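I moved to Pindale with one suitcase and a good dictionary, and the first English sentence I learned here was "please allow 240 minutes." It was on the recorded message of the water company. I remember that I listened to it two times, because I thought I had made a mistake with the number. Four hours! Why do they not say four hours?

My opinion is simple. A company which makes people wait on the telephone should pay for the waiting. If I return a library book late, I pay. If I come late to the dentist, I pay 50 dollars, and I find this fair. But when the company is late for me, I receive music.

People say that it is more modern now and we can write in a chat window. I have tried this with Cetach, where I have my internet. The chat asked me 6 questions and then gave me the telephone number.

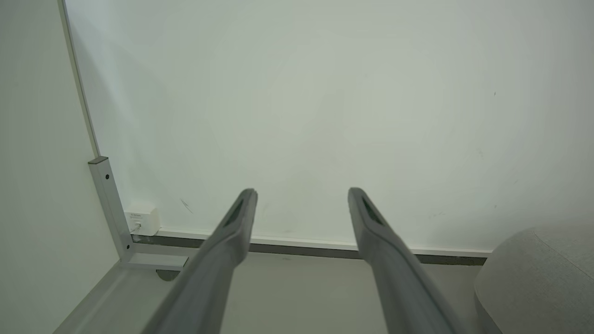
My neighbor Petrauskas does not agree with me at all, and he told me so on the stairs: the company would only put the payment on everybody's bill, so in the end I would be paying myself for my own waiting. He prefers that they call back at an hour which the customer chooses, and keep to it.

I thought about this the whole evening. Maybe he is right about the bill. But a promise to call back costs the company nothing when it is broken, and I have stayed home for two such calls since August. I would still like to see a small line on my bill, with a minus in front of it.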